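A Wet Day at Eltden, and a Long Think About Arrows

Sep 27, 2019

I promised myself I would write something up after every shoot this year and I have managed it precisely twice, so please forgive the gap. The last post was the indoor one, when I was still telling everybody that I didn't need a new bow. Well. I have a new bow. More on that further down, once I've told you where it got me.

Eltden is a field shoot, which for those of you who only know archery from the telly means you walk round a wood in a small group and shoot at targets set out at all sorts of distances, uphill and down, over a ditch, through a gap in the hollies, and so on. The targets there are unmarked, so you have to judge the distance yourself. I am not good at judging distance. I once shot clean over a paper badger that was, when we walked it, closer than my own car had been to the clubhouse door.

We had 20 targets before lunch and the same again after, although after lunch they felt a good deal further apart. My group was a friendly one. There was a father and daughter from over the other side of the county, both shooting barebow and both much better than me, and then Flynn Mahuika, who some of you will remember from the old club before it lost its ground. Flynn has gone over to longbow and says he will never go back. He makes his own arrows now as well, and they are lovely things, with dark red fletchings and a cream crest near the nock, and he lost two of them on the fourth target and was very quiet until the sixth.
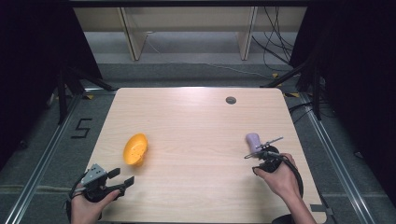 The rain held off until the steep bit at the back of the wood, where you climb up past the old quarry and shoot down across it. Then it came on properly. I had a waterproof with me but it's a baggy old thing, and the string caught the sleeve on my very first shot, and the arrow went off somewhere into the bracken with a sort of flapping noise. So off came the waterproof and I got wet instead. I do own an arm guard that goes over a sleeve. It was in the car.

Now, the bow. It's a Cetavard, the lighter of the two they do, 30 pounds at my draw length, and I bought it second-hand from a lady who had hardly used it. My old bow was heavier and I had been struggling with it ever since my shoulder went funny in November. I kept putting off the change out of what I can only call pride — you get used to saying a number when people ask you what you're pulling, and it's a bit of a wrench to say a smaller one. But what a difference it makes by the middle of the afternoon! I could still come to full draw on the very last target without shaking like a washing line, and I could hold long enough to think about where I was pointing.

The trouble is that my arrows no longer suit it. I'm still shooting the 500 spine shafts I bought for the old bow, and they are too stiff for this one, so everything lands off to the left (I'm right-handed). I knew this before I set off. I had worked out on the practice butts at home how far over I needed to aim and it was all going nicely at short range, but out in the wood, on a slope, with an unknown distance and water running down the back of my neck, I would remember to allow for the height and forget all about the left, or remember the left and forget the height. The daughter in our group, who is fifteen, very kindly asked whether I had thought of getting different arrows.

So I'm going to. Flynn thinks I ought to go over to wood like him, and he has offered to show me how to make up a set, cutting the tapers and gluing on the points and all the rest of it. I'm tempted, I must say. There's something very nice about the idea of sitting at the kitchen table of an evening with a pot of glue and a bundle of feathers. On the other hand I know what I'm like, and there is a half-finished rug in the spare room that has been half finished since we moved in. I've had a look at the Sima carbons too, which come ready made in a softer spine and aren't too dear if you buy them by the dozen. If anybody reading this has shot them off a light recurve I'd love to hear how you got on, particularly if you've hit a tree with one.

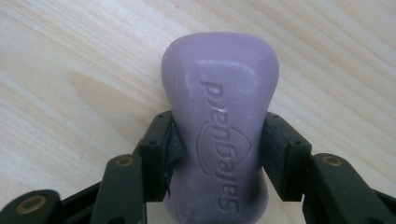 Bar of Safeguard soap, in lilac

As for the scores, I'll be quick. The father won his class and the daughter came second in hers, which she thought was a poor do, and Flynn came somewhere in the middle of the longbows and was perfectly happy. I finished seventh, and I would like it noted that there were more than 7 of us in it. It's my best placing at Eltden by a long way, and that's with two complete misses on the quarry shots and the one in the bracken. We did find that arrow, by the way. The father trod on it.

A word about the lunch, because it deserves one. They had a big pan of leek and potato soup going under the awning and there was bread pudding, the proper heavy sort, cut into slabs. I had two. I then had to shoot an uphill target straight afterwards with my foot on a root and my stomach more or less on my knee, so perhaps one would have been wiser.

Next up is the club's own shoot at Lidel, if the farmer has got his sheep off the bottom field by then. It's marked distances, thank goodness, and mostly flat, and I'm hoping to have the new arrows by then, wood or otherwise. I need to sort out my finger tab too. The leather has gone hard and curly from the wet and I've got it pressed under the dictionary at the moment to see if it will flatten out.

Thanks to everyone at Eltden for setting it all up, and to whoever lent me the towel. I've still got it. It's washed, and I'll bring it to Lidel.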